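Search this site
Search

A Fault in the Left Finger

2023-11-08

It is my duty to record a failure in the sorting exercise with small items, bracelets and keychains among them. The left finger of one gripper stopped closing fully after 169 attempts. The tool gave no warning, and the log continued to report a complete grip. Mireille Perrin found the cause, a loose set screw behind the finger mount.

I had approved the Drillen mounts without a torque check. That decision was mine.

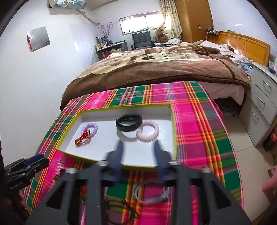 Work with that mount is suspended until December. The 35 attempts made after the first slip have been withdrawn from the record. Each screw will be checked before every session.

Shares 2 | Comments 2

Didier Arnaud
We had the same screw come loose at Medton. Thread locker helped.

Agathe Collet
Will the withdrawn attempts be repeated?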